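Workshop notebook, Stoltedberg – March, Saturday morning

Second trial of the oil and wax finish for the small boards. Debashish Sheikh asked me to write down everything this time, also the parts that went badly, so that whoever takes over the bench can repeat it.

Last week's batch was too sticky. After two days I could still leave a fingerprint on three of the boards, and the one in birch had small shiny spots where the wax had collected in the grain. I think I put on too much and waited too long before wiping. Debashish thinks the oil was old. We may both be right, the tin from Wivodard has been open since before Christmas and there was a skin on the top which I had to lift away with a spoon.

So today a new tin, same maker. I weighed 200 g of oil and 50 g of beeswax. Warmed in the water bath until the wax was melted, then off the heat and stirred until it became cloudy. It set softer than I expected, like butter left on the table. I can spread it with a cloth without pressing, and this is a good sign for the corners.

Boards: 12 pieces, half birch and half beech, all sanded with the same paper and then wiped with a damp cloth to raise the grain. I forgot to sand the beech again after the damp cloth and had to go back to it. Please do it before you open the tin, otherwise there is dust in everything.

First coat on at ten past nine. Waited 20 minutes by the clock and wiped off with a dry cotton cloth, turning the cloth often. The birch took more than the beech. On end grain it disappears at once and I gave a second rub there immediately. 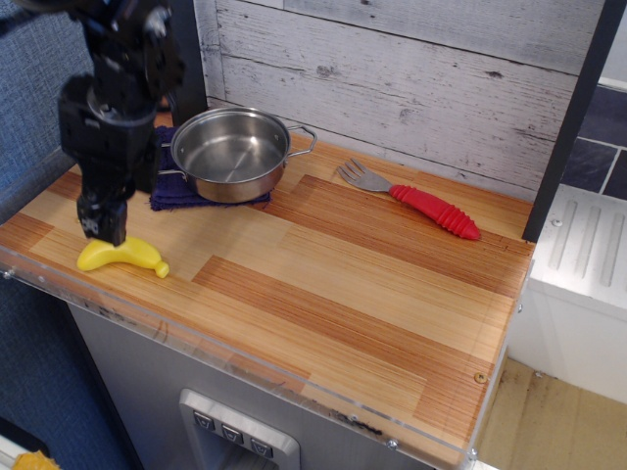
The end grain is still my biggest question. Strömberg wrote in his old notes (the green folder, page 114) that he always thinned the first coat for the ends and used it full strength only from the second. He does not say what he thinned it with. I would prefer not to use turpentine, the smell stays in the room and the people upstairs have complained once already. Maybe it is enough to warm the paste a little and let it sink in. I will try this on two of the beech pieces and mark them with a pencil cross on the back.

Water test at noon on a spare piece: 5 drops, left for ten minutes, then dried with paper. A pale ring under two of the drops, nothing under the others. With one coat I find this acceptable. Repeat after the second coat, and use the same piece so we can compare.

Cloths: all of them laid flat outside on the rail to dry, none in the bin. I know everybody knows this, but on Thursday there was one folded up behind the vice.

To do:
Second coat tomorrow if the surface feels dry, if not then wait.
Ask Wallinis if they can sell the wax in pellets, grating the block takes half an hour and my wrist hurts.
Write the date of opening on the new tin – I have looked for the marker and it is not in the drawer.
Return the small scale to Debashish.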